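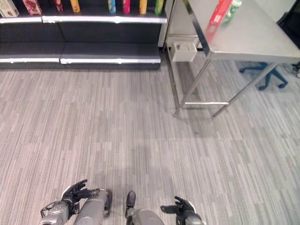 Rosario Caruso wrote:

> Cans and boxes can share the upper shelf, as far as I'm concerned. My
> question is about the lower one. Do we fill it, or keep it clear until
> the drinks are sorted? I'd also like to know who decides which way the
> labels face.

Posted to the Clonddale shop list, July
By the Clonddale stock desk

Rosario, keep the lower shelf clear for now. The Ranen order is short and I don't want it half filled and then moved again. Anything still on the steel table gets checked against the sheet before it goes up - that includes single items.

On labels, brand name to the front, always. The chip canisters are the usual problem. They turn when you set them down, and the barcode ends up where the name should be. Leave a small gap between them so the next person can get a hand in.

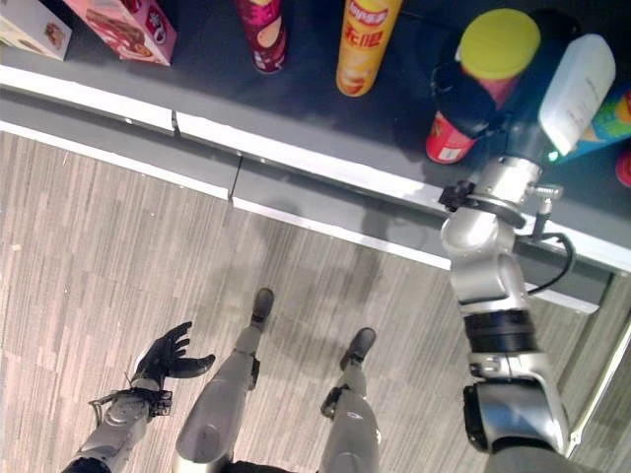
Chip canisters and boxed snacks, snack shelf.

Boxes go flat to the edge. If one sits at an angle the row behind it gets crooked too, and we end up redoing the whole run. The sheet has 34 lines for snacks and 11 for drinks. Please don't add lines by hand. Send them to me and I'll put them in the file.

Drinks are next.
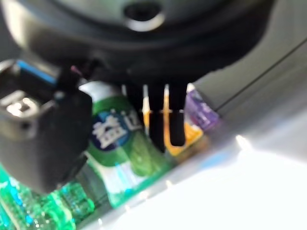

331 words in full thread

Bottles stand upright in a line, same rule for labels. Carré wants the tall ones kept away from the ends - I agree with that, they get knocked. Jeltier still lists the old shelf plan on page 21, so ignore that page and use the sheet.

If you have changes, reply to the list so everyone gets them.

Search this list Go Advanced

Contact the list owner | Copyright Clonddale | Back to top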